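Chapter 2
Constitutions of Small Self-Declared States

A micronation is a community that claims to be an independent state but is not recognized by any government. Most are short-lived. Those that last tend to share one feature – a written constitution that members consult when they disagree.

The Republic of Gudimau adopted its charter on 13 November 2000. It had 17 articles and provided for an elected president, Esi Quansah, and an assembly in which each member held one vote. The neighbouring Duchy of Idura kept no written law, and its offices passed at the pleasure of the duke.

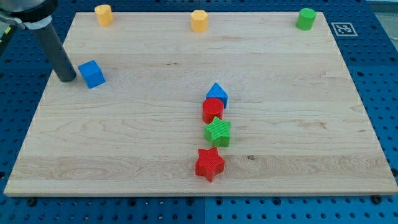

Figure 2.1 A light-coloured wooden board on a blue pegboard table.

This chapter compares the two systems. Section 2.1 sets out the powers of the Gudimau president. Section 2.2 examines the Drendari dispute, in which both states claimed the same territory and the assembly sat without a break through September.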